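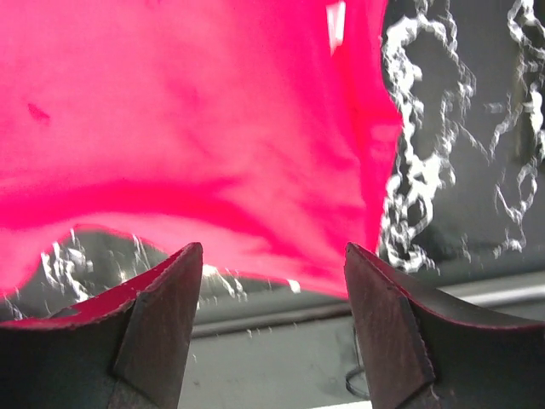
Wrist camera view, jaws open, pink cloth over the patterned backing.

I rewrote our fabric handling rules in October, mostly because the old sheet had grown to 86 lines and people were skipping to the end of it. The new one fits on a page. Three rules changed enough to be worth writing down.

Rule 2: no grasp attempt until both fingertips and the lower hem are in the wrist view. The old wording said "cloth visible", and a cloth can fill most of the view with no usable edge in it. Thin material makes this worse. The hem glows when the light is behind it, and our edge detector likes the glow more than the hem.

Rule 5: inspect the finger rims before each block of 70 grasps. Any chip or notch gets logged with its position. Girish Katiyar wanted a replacement threshold in millimeters. I left it out, as we have no data for one yet, so for now the operator decides and signs.

Rule 6: don't label color from the wrist camera. Bright fabric tints the finger rims, and a segmentation pass will happily count the rim as cloth. I went through 3978 labeled stills from the Condska runs and flagged 535 for this one fault. Those go back to Rafsan Sheikh for relabeling - the rest stand.

Still open: cables in the gap between the jaws. The draft says "route clear of the working volume", and Jozef Koster pointed out that we never defined the working volume for soft goods. He has the next edit.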